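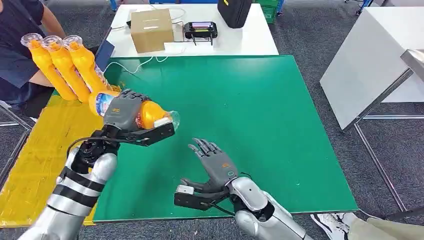

Munier Bottle Set for Two-Hand Grasp Trials

Product page, Walell lab equipment. Last revised 13 August 2025.

The Munier set is the object kit and recording protocol behind the two-hand grasp study by Marlina Pattinasarany and Segundo Betancur. It is sold to groups that want to repeat the study on their own humanoid platform and compare results. Orange bottles with printed film labels are the main test objects. They are smooth, they roll, and the label changes the grip from one end to the other.

The method is simple. Bottles are laid on their sides on a green mat. One hand lifts a bottle while the other hovers over the ones still lying down, so that every trial has a grasp under way and another to plan.

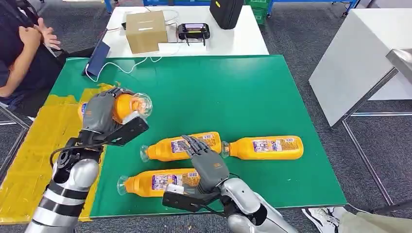 What the study measured

The published run covers 3,676 grasps. Each was recorded from a head view and from small cameras at the wrists. The policy was trained 3 times from scratch, once with the head view only, once with the wrist views only, and once with both.

The version with both did best on bottles lying close together. Head view alone tended to misjudge how far the fingers had closed, and the wrist view settles much of that - label edges and highlights on the plastic show up large when the object is in the hand.
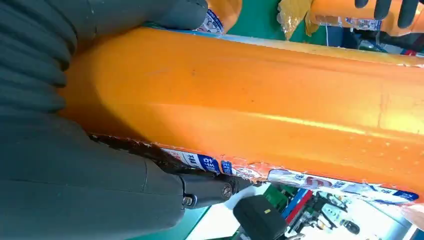 Labels are left on and allowed to wear. Nayeli Ospina ran a side test with fresh labels and found that a policy trained only on those did worse on wrinkled film. We recommend mixing old and new bottles and replacing one only when the body itself is damaged.

Lighting should stay as it is in your room. A glossy mat will throw back a bright spot from overhead lamps, and the policy needs to see that during training.
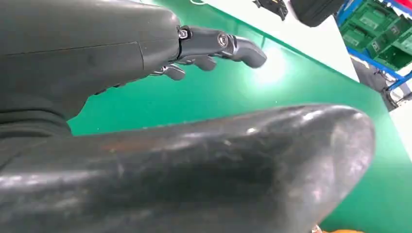
Keep the fingers clear of the mat at the start of each trial and log the start pose. Trials that begin with a fingertip already touching something are dropped by the scoring script.

In the box: bottles, green mat, spare labels, scoring script and the 300 reference trials picked by Yetunde Ibrahim. Robot hands and cameras are not included. Allow 2 weeks for delivery.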